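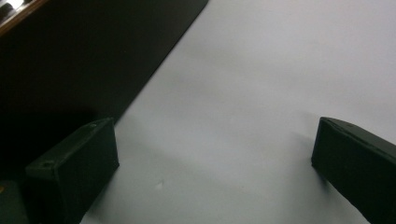 One of our reviewers asked why we bothered comparing hand-held grippers with the fingers open and nothing to grab, and whether a closed grasp wouldn't tell us more. Fair enough! My answer is that I kept getting tripped up by the open pose, so I wanted it sorted before we touched the grasp trials in Section 6.

We had 2 units on the bench, the Stellis and the Nondine, and I ran 11 open-pose checks on each over a pale work surface. What I was after was pretty dull — do both fingertips stay in the camera's view at full opening, and can our Harawira tracker pick a dark finger edge out of its own shadow? The Stellis did fine in dim light (better than I'd have bet). The Nondine lost the right fingertip in 6 of its runs, mostly when I'd let the wrist roll a bit, and I'll own up to being sloppy there. Fig. 13 has the fingers at their wide setting, with the grey shadow beside each one that the tracker kept mistaking for more finger.

Figure 13. Open pose, dark fingers over a pale surface.

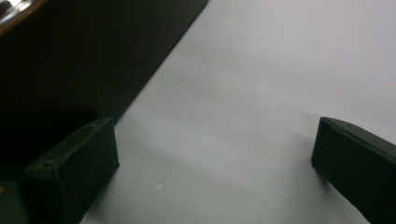 5.3 Changing the controller

Swapping in the Daditz controller took me most of May, and the colour calibration had to be redone from scratch.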